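### 3.2 Têxteis de piso e estofados na sala de visitas

O levantamento abrangeu 273 domicílios do bairro de Gandamis, visitados entre fevereiro e o fim do semestre. Em cada um registramos os têxteis da sala, a idade declarada das peças e a forma de aquisição. O catálogo da Hoson, com quase 500 padrões, serviu de referência para classificar os motivos.

Os motivos florais predominam tanto nos tapetes quanto nos estofados, mas raramente vêm da mesma família de desenho. O mais comum é a flor arredondada e repetida no chão, com um medalhão de tipo damasco no sofá (Figura 2). A aproximação entre as peças se faz pela cor - em geral bege ou marrom. 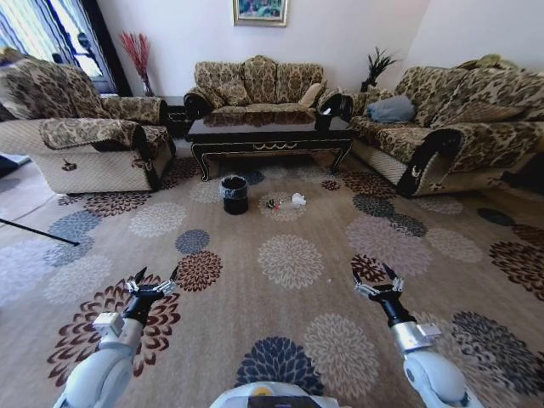
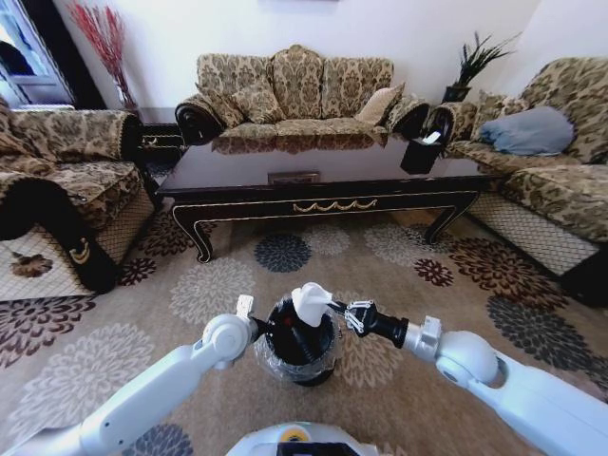 **Figura 2.** Sala com motivos florais: tapete bege e sofá de três lugares com estampa adamascada.

Foi o sofá, segundo uma moradora, que decidiu o resto da sala, e o tapete só veio anos depois, quando sobrou dinheiro. A mesma ordem de compra aparece em outras entrevistas. Em 39 domicílios, porém, o tapete era a peça mais antiga, quase sempre herdada, e o estofado foi escolhido para acompanhá-lo.

A classificação de Gajewski separa os motivos em geométricos, florais e mistos. Mantivemos as três classes, com uma alteração: os medalhões com folhagem foram contados como florais, e não como mistos. A mudança afeta pouco os tapetes e bastante os estofados, o que deve ser levado em conta na comparação com os dados de Zomstead, onde se usou a versão original. As capas avulsas de almofada ficaram fora da contagem e são tratadas na seção 3.3.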